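Against the matched pair

The new year is when people who write about homes for a living turn on our sock drawers. I have read three pieces since Christmas telling me to tip the lot on to the bed, pair what can be paired and throw out the rest. One of them, by Agathe Hoarau, whose columns I usually like, said that a single sock is "a decision you have put off". I have been thinking about that line for days and I have decided I don't believe it.

A single sock is a sock. It has a heel and a toe and it will keep a foot warm. The only thing wrong with it is that it fails to match, and I would like somebody to explain to me why that matters inside a boot.

I should admit where I start from. In our house the odd socks live in a pillowcase on the back of the airing cupboard door, and the pillowcase is full. My husband thinks it is a disgrace. My sister-in-law Rhiannon, who pairs hers as they come off the line and folds them into little parcels, once offered to "sort it" for me as a birthday present. I said no thank you, and I bought a cake.

What I object to is the sums. The tidying people like to say that pairing takes no time at all. Fine, let us say it takes 15 minutes a week, which in a family of five is generous to the point of fantasy. That makes 13 hours a year spent holding one navy sock up against another to see whether they are the same navy. They never are. Shops change the shade between one August and the next, I am convinced of it, so that the new school socks won't go with last year's.

And then there are the cures, all of which cost money. I was given a set of Fladell clips two years ago, the plastic sort that hold a pair together through the wash. You have to remember to put them on, and anyone who remembers to clip their socks was never going to lose one. The children fired them across the landing with elastic bands. Before that it was a Pichler drawer divider with 50 little cells in it, like something for storing eggs. It looked lovely for one evening. By the end of the month there was a sock in each cell, and a good many of them were on their own, so I had paid to have my failure laid out in rows.

The stripy ones are the worst, or the best, depending on your side of the argument. A plain black sock can be married off to any other plain black sock if the light is poor. A broad stripe can't hide. Lose its partner and everybody can see. 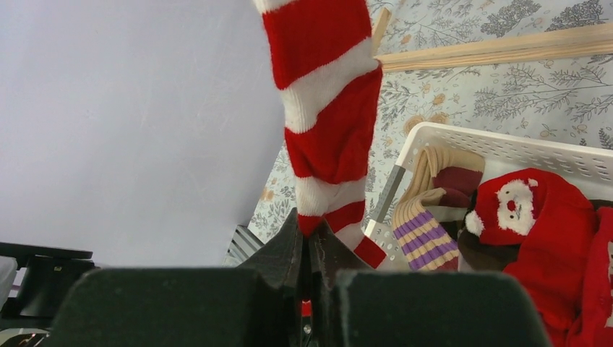 Red and white stripes: hard to pass off as half of any other pair.

Yet look at how cheerful that is. Would you put it in the bin? The advice says you should, or else cut it up for dusters, and I have yet to meet the person who dusts with a sock more than twice. Dusters made of old socks are where guilt goes to be stored under the sink.

I put some of this to my neighbour Alina Rusu, who has twins and a full-time job and therefore, I assumed, would be on my side. She wasn't. Alina likes pairing socks. She does it in front of the television and says it is the one part of the housework with an end to it, and that when the last two go together she gets a small click of pleasure. I can't argue with that. If you enjoy it, carry on, in the same way that I wouldn't stop a person doing a jigsaw. My quarrel is with being told that the jigsaw is a moral duty.

She also made a point I had no good answer to, about children. Mine are young enough not to care, but she says there comes an age when a mismatched ankle in the changing room is a serious matter, and that it is easy for a grown woman in boots to be grand about it. I have made a note. When that day comes they can have the keys to the pillowcase and pair their own.

There is one sensible method, and it is a dull one: buy identical socks, all at once, and replace them all at once. I know a man who does this. He gets the same grey ribbed pair every time and is very calm. I tried it, and lasted until somebody gave me a pair with foxes on.

I am less sure what to say about the ones that really are finished, with the heel gone to net. I used to darn. My mother taught me over a wooden mushroom and I was never any good, and the lump I left always found the one tender place on my foot. Those can go, I think, and without any ceremony. Holes are a reason, and I have nothing to say in favour of them. Lacking a twin is a different kind of complaint altogether.

So the pillowcase stays on its door. This morning I put my hand in without looking and came out with one green sock and one thick cream one that I think used to belong to my father. The green one is slightly too short. I have been wearing them all day, and the only person to pass comment was Rhiannon, who had to lift the hem of my trousers to check.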